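Notes from the parts counter

Hello again, and happy October to everybody who has been calling about winter tires already (we see you, and we love you). I'm back at the keyboard for this one while Kerstin Oltmanns gets a well-earned month off from writing it.

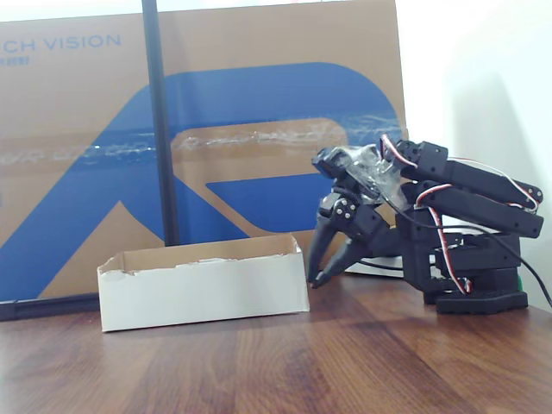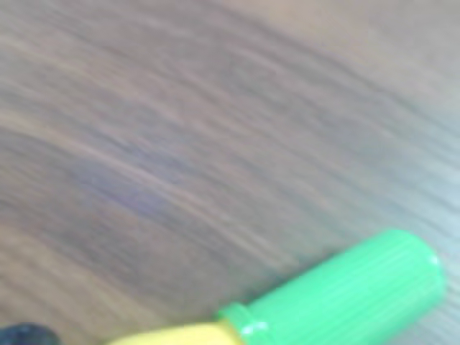
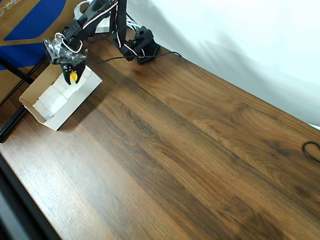 Should you buy the last of the old model?

So the big talk at our Stoston dealership is the Custero. The new one reaches showrooms this winter, and we still have 16 of the outgoing model on the lot. I get asked every single morning whether the old one is a bargain or a mistake, and my answer is that it depends on how long you keep a car.

If you trade every two or three years, I'd wait. The old shape will lose value faster once the new one is out on the road, and whatever you save up front you'll mostly hand back at trade-in. But if you're like Roy Bickerstaff, who drove his last wagon for 13 years and only gave it up when the heater quit, go for it! Same engine, same gearbox, and the bugs in the dash software got sorted out ages ago.

I took the new one out for 70 miles with Vasanthi Joseph from sales. The seats are much better and it's a lot quieter on the highway. I didn't care for the touch controls for the fan, and Vasanthi thinks I'm being an old grump (she may be right). The trunk is a little smaller too, so bring your stroller or your golf bag and try it before you sign anything.

One more thing: ask for the build month on any leftover car. A car that has been sitting for a long while should get a fresh battery check and a good look at the tires, and we'll do both before you pick it up. Pascual Zapata at the service desk has the full list of what's left, with colors, and he's in from 7 a.m.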